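How to Update Your Car's Infotainment System from a USB Drive

Last updated: August 11, 2026
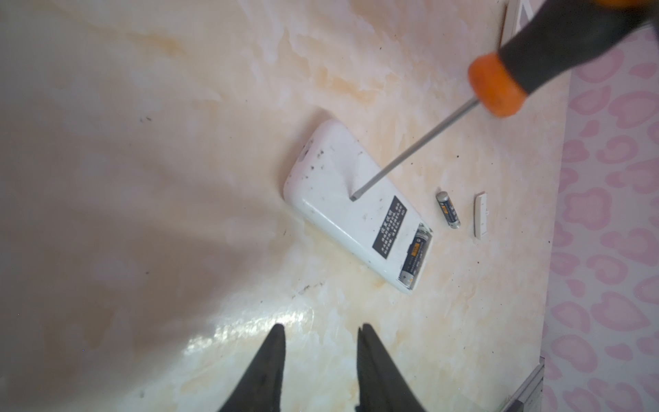

A remote control with its battery cover off and an AA battery inside.

Most cars with a built-in touchscreen can take new software through the USB port. The update usually covers the radio, the Bluetooth connection, the voice commands and the way the backup camera picture is handled. Map updates are often a separate file. The steps below were written for the Saltis head unit, which is fitted to the Prakdale wagon and the Firlow hatchback, but the order of work is much the same on other systems. Menu names will differ.

What you need

A USB drive with at least 32 GB of space. Older drives work, though the copy takes longer.
A computer with an internet connection.
Your vehicle identification number (VIN). You can read it through the windshield on the driver's side.
A place to park where the engine can run in the open air, or a battery maintainer if you have to do this indoors. Never run the engine in a closed garage.

Step 1. Find your current software version

Turn the ignition on and let the home screen load. Open Settings, then System, then About. Write down the software version and the map version. They are two different numbers and people mix them up all the time. The one you want is on the line marked SW.

If the SW number is already the same as the one on the download page, stop there. Installing the same version again won't fix a slow screen. Try a factory reset first.

Step 2. Format the drive

Plug the drive into your computer and format it as exFAT. Everything on it will be erased, so copy off anything you want to keep. Head units built before the May software release only read FAT32. On those, use FAT32 and check that no single file in the update is over 4 GB.

Give the drive a short name with no spaces. UPDATE is fine.

Step 3. Download and copy the files

Enter your VIN on the support page and download the package it offers. Don't use a package from a friend's car, even if it's the same model. The radio tuner settings depend on the region where the car was sold.

The package comes as a ZIP file. Unzip it on the computer, then copy the contents to the top level of the drive. You should see 2 folders and a file called manifest. If they're sitting inside another folder, move them up one level. This is the most common reason for the "No update found" message.

Eject the drive properly before you pull it out.

Step 4. Install the update

Start the engine with the car in Park and the parking brake set. Turn off the rear defroster, the seat heaters and the headlights if you can. Unplug phones and chargers from the other ports.

Insert the drive in the port with the phone symbol next to it. The port in the rear console is for charging only and won't work. After a short wait the screen should show "Update available". Press Install and accept the notice.

The install takes 20 minutes on most cars. The screen will go black and restart 2 times – leave it alone when this happens. Don't turn off the engine, open the Settings menu on your phone app or remove the drive until you see "Update complete".

Step 5. Check that it worked

Remove the drive, turn off the engine, open and close the driver's door and lock the car. Wait five minutes so the unit shuts down fully. Start the car again and go back to Settings, System, About. The SW number should match the download page.

Paired phones sometimes drop off the list. Delete the car from the phone's Bluetooth menu, then pair it again from the car's side. Radio presets are normally kept. Saved addresses are kept as well, unless you did a reset.

If something goes wrong

Error 3000 means the unit couldn't read a file. Download the package again, format the drive again and use another drive if the error comes back.

If the progress bar hasn't moved for an hour, hold the volume knob down for 15 seconds. The unit will restart and carry on from the last finished section.

If the screen stays black after that, the unit has to be reloaded with a dealer cable. Bülent Işık at the Dağdelen service desk handles these by appointment. Bring the USB drive with you, with the files still on it.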